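Home Posts Workshop log Contact Search

The gripper that would not stay put

For most of July the cell at Wemstead had been dropping parts, and it was my job to find out why. It wasn't dropping many. Out of a run of 2,000 we would lose 14, and always in the second half of the shift. The part would be picked up cleanly, carried halfway and then let go.

I blamed the fingers first, as everyone does. The pads were fine. I blamed the air supply next and spent a morning on that, and the pressure was fine as well. Then I wrote down the time of every drop, which I should have done at the start, and saw that they came in little groups, each one soon after the arm had done its long reach to the back of the cell.

So I locked the cell out, hung my tag on the isolator and put a hand on the gripper. It rocked. Only a hair, but you could feel it, and a gripper should not move at all against the wrist.

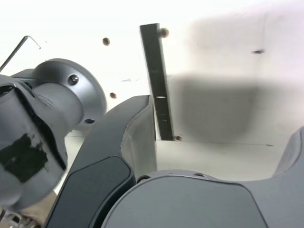 Two of the flange screws were well under torque. A third turned with my fingers. They had gone in without threadlock when the gripper was changed in the spring, and the sheet for that job has a tick in the box that says threadlock was used. I know who ticked it, because it's my tick.

What bothers me more than the dropped parts is that the controller never raised a fault. The Korex software checks whether the fingers have closed. It has no idea whether the whole gripper has shifted on the wrist, so as far as it was concerned every pick was good. If the rest of the screws had let go on that long reach, the gripper would have been thrown at the guard. The guard would probably have held. I would not like to test it.

I took every screw out, cleaned the threads, used the right compound this time and tightened them in a cross pattern with the torque wrench. Then I drew a paint line across each head so that anyone can see if one has turned. After that I taught the pick points again. They had drifted, and somebody had been nudging them to make up for it without writing it down.

We ran 184 parts at low speed and then went back up to normal. No drops so far. I have put a check of the paint lines on the list for every 200 hours, and the threadlock box now needs a second person's initials.

Recent posts
Moving the Aoun feeder without losing a day
Door switches and why I replace them in pairs
Rarkix controller: notes on the backup battery
Reading an old fault log

3 comments

gantryman
Had the same thing on a palletiser. Ours did come off. Nobody was hurt but it went through a light fitting. Paint lines on everything now.

millside
Which threadlock did you go for? We use medium strength and still find the odd one loose after a crash.

> Medium here too. After any crash I'd take them out and do them again, whatever the paint says.

t_hollow
Good of you to own up to the tick.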